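Household Practice, Unit 3: Arranging and Keeping Things on Small Surfaces
Course handout, Kikumden Evening Program

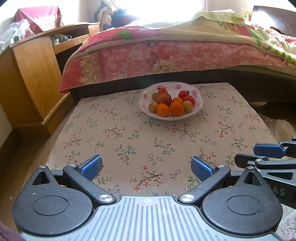 Most advice on small surfaces begins with a rule, and most of the rules have no known source. The manuals will tell you that a bedroom table should hold an odd number of items, or that the tallest thing goes at the back, or that cloth should always be plain if the room already has a pattern in it. I have taught this unit for eight years and have yet to see any of these tested. Take the last one. A low table with a sprigged cloth stands in front of a bed with a pink floral quilt, and a white bowl with pink flowers around the rim holds the fruit. That makes three florals within arm's reach of each other, and by the rule the eye should have nowhere to rest. Look for yourself and decide whether it does. Half of last April's group said the room looked busy. The other half said it looked like a bedroom.

1. What the reading claims

The assigned chapter is from the Drirnport household manual. Read it with a pencil. The author claims that fruit belongs in kitchens and dining rooms, that a bowl in a bedroom is "decorative only," and that fruit kept there will be forgotten. The first is a preference. The second is a definition made up to suit the first. The third could be true, but the chapter offers no evidence for it beyond one anecdote about pears.

A claim like the third can be checked at home, and you should check it before you repeat it. Keep a bowl in the kitchen for a while, then keep one by the bed, and write down what gets eaten and what gets thrown out. You will have only your own household, so don't tell me what "people" do.

2. Bowls and piling

The handbook position is that fruit should sit in a single layer so air can move around it. Fine in principle. In practice a single layer needs a wide dish, a wide dish needs a wide table, and the person asking usually has neither. Fruit piled closely in a deep bowl is what most of us live with.

What I would ask you to do:
Turn the pile over when you add to it.
Take out anything soft the same day you notice it.
Don't wash fruit before it goes in the bowl.
Put the new fruit underneath, or accept that the old fruit will stay there.

The Amin method (see reading list) has you sort the bowl by ripeness with dividers. I tried it for 20 days. The dividers took up room that fruit could have used, and I stopped reading the labels in the first week. Some students like it. If you do, bring your notes, because I would be glad to see a case where it paid for itself.

3. Cloths on low tables

A cloth protects the top, hides a bad top, and catches crumbs. It also slides. On a low table next to a bed the far edge is the one that gets caught by quilts and knees, and a cloth that hangs down on that side will move sooner or later, bowl and all. The usual fixes are clips, a non-slip liner, or a shorter cloth. I rank the shorter cloth first – it is the only one that doesn't have to be put back after washing.

On color: the manuals say pale cloths "show everything" as though this were a fault. Whether you want a stain to show depends on whether you intend to deal with it. A small scattered print on a pale ground hides a little and shows a little, and I would call that a fair compromise for a table with food on it.

The Vilivar catalog sells a coated cloth that it calls stain-proof. Treat the word with suspicion. We will try it in class with berry juice and tea, left for 3 hours, against untreated cotton.

4. Light

Fruit in direct sun ripens unevenly and then spoils. That much I accept. The further advice, that no fruit should ever be kept in a room with a bright window, goes too far. Find out where the sun lands, and when, before moving any furniture.

For next session

Read Drirnport to page 56 and mark every sentence containing "always" or "never." Choose one, and write a page on how you would find out whether it is so. Bring one cloth from home, any size, already washed. Anyone missing the reading can get a copy at the front desk.

Handout revised 12 August 2011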